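2020-10-21

Natural dye notebook, madder bath no. 4

Best red so far! I pulled the Stimlow wool out this morning after a full night in the pot and it has gone a proper brick color, warm all the way through, even under the ties. The March skeins look pink next to it.

What changed: I kept the bath much cooler. Last time I let it creep up to a simmer and got brown, which the Mishra handbook warns about on its very first page (I skipped the first page). This time it never went over a bare steam, and I turned the heat off after 3 hours and left the lid on.

Roots were the ground ones from Gulletti. I soaked them overnight and poured off the first water — that's where the yellow goes, and I've saved it in a jar for the cotton scraps. Dry fiber weight was 649 g, so the alum was a bit of a stretch with what we had left. Need to order more before anybody starts on the weld.
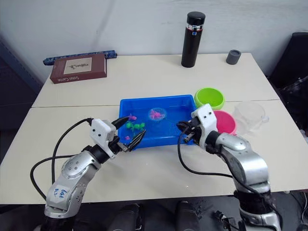

The water question is still bugging me. Tap water here is soft, and everyone who gets those deep reds seems to have chalk in theirs. I put a pinch of chalk in a side jar with one small skein and it came out noticeably deeper. Going to try the whole bath that way next, same roots, same wool, nothing else touched.

Exhaust bath still has color in it, more than 28 hours on. Dropped in a hank of the gray Stusamley and it's already a lovely dusty coral. Please don't pour it out!

To do: rinse and label the big skeins, cut a strip of each for the window fade test, find the lid for the small enamel pot.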